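7.4 Grip faults during soft furnishing tasks

This section covers fault codes 41 and 43 on the Genilska two-arm unit when it is tidying sofas, cushions, throws and loose cloths. For faults on hard objects (cups, fruit, remote controls) see 7.3. For faults on the base or the lift column see section 8.

Code 41 means that a gripper has closed on something and cannot confirm what it is holding. The arm stops where it is and keeps its grip. It does not let go by itself. Code 43 means that the unit has tried to let go and the fingers have not reached the open position within 3,000 milliseconds.

Both codes show on the handset in amber. If the code is red, stop reading here and go to 7.9.

CAUTION: A stopped arm is still powered. It can move again as soon as the fault is cleared, and it will carry on from the step it had reached. Do not clear a fault from the handset while anyone has a hand, foot or sleeve between the arms and the furniture.

7.4.1 Before you go near the arms

1. Press HOLD on the handset. The light ring turns from amber to steady white.
2. Wait for the double tone. If you do not hear it, press the stop button on the back of the column instead and treat the unit as emergency stopped (7.9).
3. Ask anyone sitting on the floor or on the furniture to move back to the edge of the work area.
4. Check where the gripper cables run. They form a loop outside each gripper and can be caught by a shoe or a chair leg.
5. Put the handset where you can reach it without leaning across an arm.

Pointing at the item you want picked up is a normal part of teach mode, and the unit slows both arms when it sees a hand inside the work area. It does not slow them for legs and feet. Anyone teaching from floor level should keep their feet behind the line of the grippers or agree with the handset operator when the arms may move.

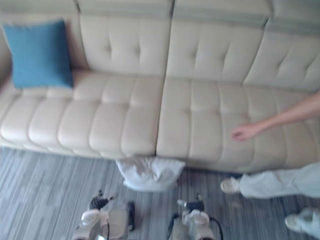
The slow-down also depends on a clear view from the head camera. When the head is turning, the picture smears and the unit may miss a hand for up to half a second. Wait until the head has stopped before you reach in. Software older than Cusar 4 gives no warning of this on the handset.

NOTE: White or cream cloth on a pale sofa is the commonest cause of code 41. The unit finds the edge of the cloth poorly and may take hold of the seat cover along with it. If you can, pull the cloth fully on to the carpet and away from the base of the sofa before you start the task.

7.4.2 Freeing cloth or a cushion from a gripper (code 41)

You need the release key (supplied, on the red cord) and a torch. Do not use scissors or a knife near the fingers. The tendon runs close to the surface on the inner side, and a cut tendon is not a user repair.

1. Carry out 7.4.1 in full.
2. Look at the fingers from the side with the torch. Find out whether the fabric is between the pads, or whether a fold has gone past the pads and up beside the finger.
3. If it is only between the pads, support the cushion from below with one hand so that its weight is off the gripper.
4. Put the release key in the slot on the gripper housing and turn it a quarter turn anticlockwise. The fingers go slack. They do not spring open.
5. Open the fingers by hand, one at a time, and lift the fabric straight out.
6. If a fold has gone past the pads, do not pull. Turn the key, then work the fold back down towards the fingertip with your thumb until it is clear.
7. Turn the key back until it clicks. The key cannot be taken out until it has clicked.
8. Check the fabric for pulled loops and the pads for threads. Remove threads with tweezers.

CAUTION: Knitted covers stretch. A knitted cushion may look free when a single loop is still round the fingertip screw. When the arm lifts, it will take the cushion with it and may drag other things off the furniture or off a nearby table.

9. Move any side table out of reach, or clear it. Both arms go to the park position after a code 41, and the outward swing at the end of that move is wider than most people expect.
10. Stand back, pick up the handset and press CLEAR, then PARK. Do not press CLEAR, then RESUME. Resume sends the gripper back to the same grip point. 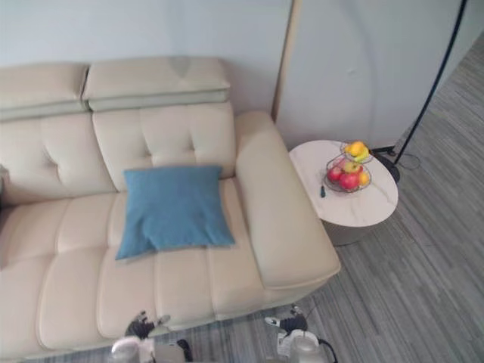

Section revised by Dolores Nguyen-Tran, field service
Checked by Mathis Aubert, product safety
Applies to Genilska units with Rolland grippers, January issue

When the arms are parked, set the furniture out again before restarting the task. The unit compares what it sees with the room map it made at the start of the session. If a cushion has been moved from one end of the sofa to the other, it will treat the old position as empty and the new one as an obstacle, and code 41 will often come back at the first grip.

1. Put cushions back upright against the backrest, with a hand's width between the cushion and the armrest.
2. Put the side table and any floor lamp back where they were. Lay the lamp cable flat and away from the path of the base.
3. Choose MAP, then REFRESH on the handset and wait for the head to finish its sweep.
4. Restart the task at half speed. Keep to half speed for the first three grips.

If you no longer want the unit to handle a particular item, choose MAP, then IGNORE, and touch the item on the handset picture. An ignored item stays ignored until the map is deleted. Moving it to another room does not change this.

7.4.3 Fingers will not open (code 43)

Code 43 usually follows a code 41 that was cleared with the fabric still in place. The motor has pulled against the fold and wedged it. Less often the fault is in the fingertip itself, where the pad has worked loose and is catching on the weave.

1. Carry out 7.4.1 in full.
2. Switch the gripper off at the wrist. The arm stays up, but the gripper motor has no power.
3. Wait one minute. The gripper housing may be warm after a code 43.
4. Turn the release key a quarter turn anticlockwise. If it will not turn, do not force it and do not use pliers. Go to step 8.
5. Press the two layers of fabric together just below the fingertip, so that the fold goes slack.
6. Roll the fingertip out of the fold, away from the palm. Rolling it towards the palm tightens the tendon.
7. Check that the pad is flat on the fingertip and that its screw is not standing proud. A raised screw will snag again on the next grip. 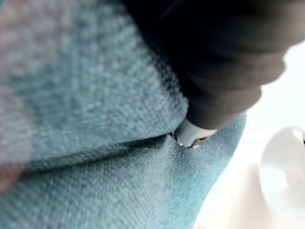 8. If the key would not turn or the fingers are still closed, unzip the cushion cover and take out the filling. With the filling gone there is normally enough slack to slide the cover off the finger. If the cover has no zip, leave everything in place and contact Ramex service.

A loose pad may be refitted once with the screw supplied. Tighten it with the short driver until it stops, and no further. Replace both pads on the same finger when either one is torn, glazed or has come loose a second time. In any case replace all pads at 4,000 grips. The count is shown under STATUS, then GRIPPER, and must be set back to zero by hand for each side.

7.4.4 What to write down

Ramex asks for a short report after every code 43, and after a third code 41 in one session. Write down:

- the code and which gripper showed it, left or right
- the grip count at the time, as shown on the handset (for example 2,237)
- the type of fabric, and whether it was knitted, woven, leather or fleece
- whether CLEAR was pressed before the fabric was removed
- whether anyone was within reach of the arms

Send the handset log with the report. The log keeps the last 20 faults only, so save it before you start another task. If anyone was touched by an arm or a gripper, even lightly, leave the unit switched off and ring the safety line on the inside cover. Do not send that kind of report by handset.

7.4.5 Settings that reduce grip faults

SOFT GRIP lowers the closing force on both sides. Use it for knitted covers and loose throws. It is not suitable for heavy cushions, which may slip.

PINCH DEPTH sets how far the fingers push in before they close. The factory setting is 3. For thick knitted covers set it to 2. Settings 4 and 5 are for duvets and should not be used on a sofa, where the fingertips can reach the seat and mark the leather.

CONFIRM EACH GRIP makes the unit wait for a press on the handset before it lifts. Leave this on whenever a person is teaching from the floor.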